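Mug shelf people, show me your setups!

Posted 30/11/2024 by Bekitside

**mugrunner_k**
Ok so I finally have a proper long wood tabletop to play with and I am way too excited about it. I want a corner for mugs – a little raised shelf, a tray, something green next to it – and I keep changing my mind. Do you go all matching or all mixed? I own 15 mugs and only 6 of them would fit on the shelf I have my eye on (the Fendberg one with the thin metal legs).

**tallowpine**
Mixed, every time! Matching mugs look like a break room. Pick colors that are all a bit chalky and they'll get along fine, even if the shapes are wild.

**Oditora_fan**
Going to disagree here. Mixed colors OR mixed shapes, pick one. When everything is different my eye has no place to land. I had that for 2 years and got so tired of it.

**Bekitside**
Sorry Oditora_fan, I'm with tallowpine on this! Mixed shapes and mixed colors, and I love it. Pale wood and black metal calm the whole thing down. The ceiling over my table is all silver ducts and long lights, so I wanted something cheerful down at mug level.
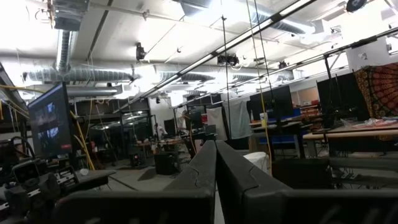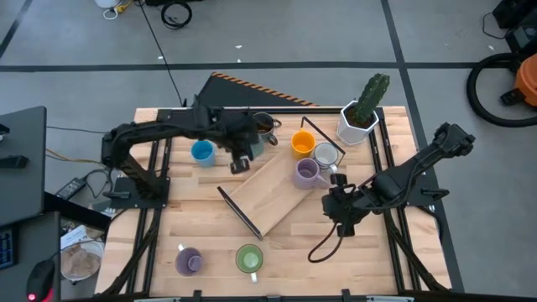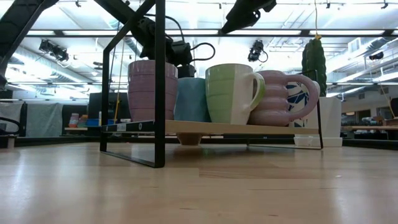 Last one is the shelf: pink ribbed cup, powder blue, the lime and white one, and my bubble mug on the end. Middle one is the tabletop with the tray and the wire rack.

**tallowpine**
The bubble mug!! That big looped handle is so good. And putting it at the end with the handle facing out gives it room. Do you drink from it?

**Bekitside**
All the time, it's great for cocoa. A bit of a pain to wash between the rings, but I don't care.

**Oditora_fan**
Fine, I like the shelf more than I expected. The pink at both ends of the row helps a lot. I'd still take the lime one out, it's shouting over the powder blue.

**mugrunner_k**
No, leave the lime! That's my favorite. I'm also a big fan of the yellow mug by the rack, the bright inside is like a little lamp. And the cactus in the white planter is just what I meant by something green.

**thongsuk_corner**
Question about the tray. I have a wooden one from Thongsuk with a dark edge and I always line it up square with the table. Yours is at an angle and now I'm wondering if I've been too stiff about it.

**Bekitside**
Try it at an angle for a week! I move mine all the time – it changes how the whole table feels and costs nothing.

**Oditora_fan**
Square. Please. Some of us have to walk past it.

**mugrunner_k**
Ha, I'll try both. Shelf is ordered, it was 20 off, and it should get here in December. Going mixed. I'll post when the mugs are up!

Contact us | Copyright Bekitside Boards | Back to top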